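August, after supper

Washed up and put everything away except the pink bowl. I have been going through the kitchen things a shelf at a time, and this week it was the mixing bowls. The steel ones can stay. The glass one with the chip went in the trash, which I should have done last winter. The pink one I can't decide on.

I bought it the year I moved to Fatport, when I had 2 plates and a saucepan. It has held pancake batter, popcorn, wet socks, and one time a fish on its way to my sister's. It doesn't stack with anything. The cupboard over the stove is full and the low one sticks when it rains.

Read the letter from the water company. The bill is 116 dollars, up again. Paid it. Cut the end off the bread and had it with jam.
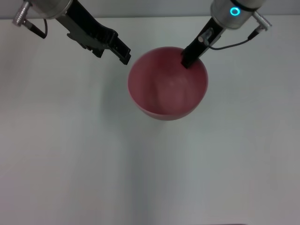
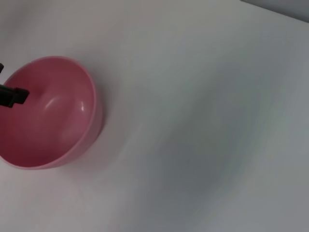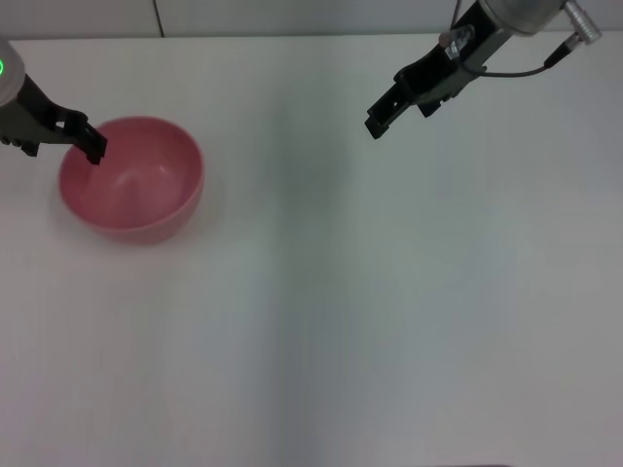 The pink bowl on the white table, nothing in it.

Amparo Arboleda

I still like the color. In the shop they called it rose, but I have always said pink. It's plastic, so it doesn't weigh anything, and it is deep enough that flour stays in when I stir. The steel ones are wider and I get flour down my shirt. That is a point for keeping it.

Against it: I use it maybe twice a month, and my niece has asked for it. She is moving to Cusi at the end of the summer and has no kitchen things at all. She would also take the colander, the small pan, and the dish rack if I let her. I told her I would have an answer by the time she comes for the boxes.

Tomorrow I want to do the drawer under the toaster. It has string, candles, takeout menus, and the key to a bike I sold. I also need dish soap, rice, and a new sponge. Must call about the low cupboard door, too.

Window open, a bit cooler now. Bed at ten.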